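The Slow Wear of Small Gears
By Evelien Van Hecke

The gearbox on the bench at Rundia came out of a grain sampler that had run through one harvest and part of another. Its housing was sound and its bearings turned freely. The noise that had brought it in was a dry, regular tick, once per turn of the output shaft, and the cause was a single tooth with a shallow pit on its working face.

Shahnaz Weerakoon has inspected small drives at the shop for 12 years. She reads a tooth face the way a mechanic reads a spark plug. Pits near the pitch line point to surface fatigue. Scratches running from root to tip point to dirt in the oil. A smeared, torn surface near the tip means the oil film broke down and metal touched metal under load.

"People bring me the broken gear and throw away the oil," she says. "I would sooner have the oil."

What happens at the contact

Two spur gear teeth meet along a line. As the gears turn, that line travels across each tooth face, and the two surfaces roll and slide against each other. The sliding speed is highest near the tip and the root. At the pitch line it falls to zero for an instant and then reverses direction.

The reversal matters. With no sliding there is less motion to drag oil into the contact, and on many gears this is also where one pair of teeth carries the whole load. Small cracks start at or just under the surface, grow at a shallow angle, and finally release a flake of metal. The hole left behind is a pit. Its edges concentrate stress, and further pits tend to form beside it.

Some early pitting is harmless. A new gear has high spots left by cutting or grinding, and these carry more than their share until they wear down. Once the load has spread, the pitting may stop. Weerakoon marks such gears, records the pitted area, and looks again after 1000 hours of running. If the area has grown, the gear is replaced along with its mate.

The shape of the tooth also decides where the load falls. Most spur gears use the involute curve, which keeps the speed ratio constant even when the distance between shafts is slightly off. Strength is another matter. A shaft that is out of parallel pushes the load to one end of the tooth, and a gear rated for years of service can fail there in a month.
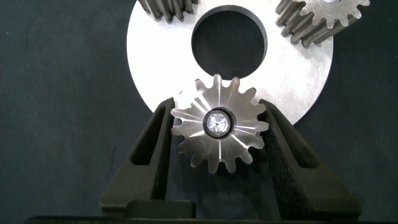
Hardness and its limits

The usual answer to pitting is a harder surface. Case hardening adds carbon to the outer layer of a low-carbon steel, which is then quenched and tempered. The skin resists fatigue while the core stays tough enough to take shock.

Dexter Policarpio, who runs the heat treatment line at Plorklow, spends much of his time on case depth. On a small tooth, a case that is too deep hardens the tooth all the way through, and it may snap at the root. A case that is too thin can be crushed into the softer core. His test pieces are sectioned, polished, and checked with a hardness tester in 20 steps from the surface inward.

Distortion is the other cost. Steel changes volume when it is quenched, and a thin gear can come out slightly dished. Grinding corrects the teeth but removes part of the case. Policarpio's crew now quenches its thinnest blanks clamped in a press, 8 to a load. Output is slower, and the scrap rate has dropped enough to pay for the fixture.

Oil as a machine part

Fathima Mollah, a lubrication engineer at Bota, treats the oil as a component with its own drawing number. Viscosity is chosen for the running temperature at the teeth, which can be well above that of the housing. Additives form a thin protective layer on the steel where the film is weakest, and they are used up over time.

Water shortens that time sharply. A gearbox that warms by day and cools at night draws in damp air through its vent. In December, Mollah's team fitted drying vents to the samplers at the Jayasinghe mill and began taking oil from each one at every service. The first set of samples is still being compared with the old records. Weerakoon has asked for the leftover bottles.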